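Brisby Two-Arm Bench: Set-Up Guide
Section 4: First Run with the Block Tower

By now both arms are bolted down, the cables are in, and you are itching to see something move. Good! The block tower is our favorite first job at the Brernance shared workshop. It uses cheap wooden blocks, it shows up every small error in your set-up, and it is a lot of fun to watch.

Only one arm works in this section. The other stays parked on its mounting plate until Section 5.

Before you start

1. Finish the checks in Section 3. If you skipped the bolt check, go back and do it now.
2. Lay the wooden board lengthwise along the middle of the bench, straight on the aluminum rails. Push down on each corner. If it rocks, shim it.
3. Keep the power strip on the rails beside the board, where you can see its indicator light.
4. Loop the spare cable for the parked arm on the outer side of its base, well away from the board.
5. Press and release each stop button once with the arms powered but still. The software should log every press.

CAUTION: Keep your hands off the board whenever the working arm is live. One person runs the program and one stands at the buttons. Do not try to do both jobs yourself.

Teaching the pick

6. Build a small tower on the board within easy reach of the working arm. Lay each layer crosswise to the one under it.
7. Open Lavitz and load the profile named tower_first.
8. Set the speed to 22 and leave it there for the whole section. It looks slow. It is meant to.
9. Jog the arm until the gripper hangs over the tower, then save the point as HOVER.
10. Lower the gripper in small steps until the fingers are level with the top blocks. Stop and look at it from two sides before you save the point as PICK.
11. Set the grip force to 105. Higher values squeeze the layer out of line, and you will be rebuilding the tower all evening.

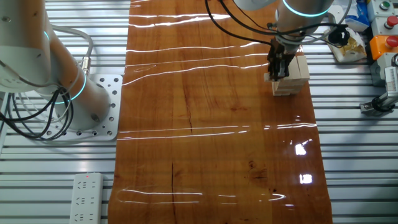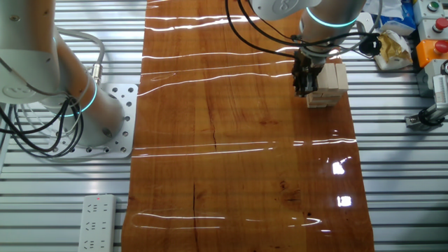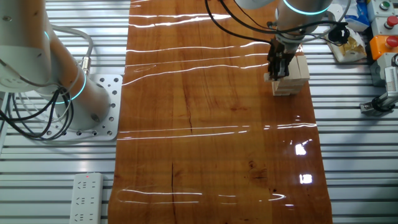 Figure 4-1. Gripper at the block tower, with the second arm on its plate at left.

Running it

12. Send the arm back to HOVER and call out "live" so the person at the buttons knows.
13. Press Run. The arm drops to PICK, closes, lifts, waits, and puts the blocks back down.
14. If the tower leans after the blocks go back, press Stop and nudge PICK sideways in the smallest step Lavitz allows. Run it again.
15. Once you get a clean cycle, save the program under a new name. Please don't overwrite tower_first, as the next person needs it!

Note: A shiny board throws bright reflections from the ceiling lights. Lavitz does not use a camera for this job, so they do no harm here. If you go on to the Esfahani vision add-on, put down a matte mat before you calibrate.

Note: Watch the cables at the wrist through one full slow cycle. They should swing freely and never pull tight. Padmavathi Ramasamy worked out the clip position in Section 2, and it has now held up for almost 3,000 cycles on our bench.

If something goes wrong

Error 754 at step 13: the gripper closed but felt nothing between its fingers. PICK is too high. Repeat step 10.

Arm stops halfway down: a stop button is still pressed in. Release it, clear the log, and start again from step 12.

Blocks drop on the way up: wipe the fingers with a dry cloth and check that the grip force was saved.

Got a tower trick of your own? Send it to Sreekumar Venkataraman, who looks after this guide and loves getting them. Section 5 wakes up the second arm.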